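Ticket 1991: Wrist camera, low grasp scores with sleeve on
Project: Voyle
Opened: 27/05/2022
Status: open

1. Problem
The Gemia grasp model scored 76 without the padded sleeve and 74 with it. Same 1000 trials, same weights.

2. Tried so far
Recalibrated the wrist camera. No change.
Retrained with the top of the view masked. No change.

3. Wrist view
Dark grey fabric covers much of the upper left. Three fingertips show below its edge, over the striped carpet.

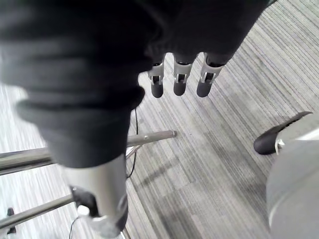
4. Next step
Pin the cuff back and rerun the Onel set.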